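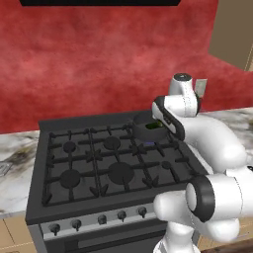
The hob station in our simulator, with the arm at the right-hand pot.

We have had the Vekitz cell in the staff canteen kitchen since March, and most of the questions I get are about the arm. The more useful subject is the rota.

Every pot move is tried in simulation before the kitchen gets it. A task such as shifting a pot between burners is run 500 times with small changes to the starting position. Anything that fails goes on a list with the cause next to it. For the first version of the pot task the list had 182 entries, nearly all of them grip faults at the rim. After we changed the approach angle and slowed the last part of the descent, the same test gave 7. I would still like that lower, but the remaining cases all start with the pot hanging well over the edge of the grate, and the cooks don't leave pots like that.

The simulator is poor at food. It treats the contents of a pot as solid lumps, so it tells us very little about soup. Spills are tested in the real kitchen with cold water, after the lunch service, and that takes far longer.

As for the staff, there were four people on the hot section before and there are four now. What moved is the order of the day. The early cook used to start at half past five to get the stockpots on. The arm does the first lifts now and that shift starts at half past six, with someone present to light the burners. The knobs stay a human job by agreement, and I see no case for changing it.

Lifting has gone down. Over one month the log shows 277 pot moves by the arm that a person would have done. Most were small pans. The two heaviest pots are over its payload limit and are still carried by two people, so the job everyone disliked most is the one we haven't touched.

New work has appeared as well. Someone has to wipe the gripper pads, check the stop button and write up each fault, and for the first few weeks this was done on top of everything else. It now has twenty minutes on the rota. The cooks also wanted a say in where pots are set down, as my layout put the handles on the wrong side for anyone working from the left. They were right and the layout was changed.

Next on the list is the pan rack, which needs a new set of grip positions and probably a different pad material.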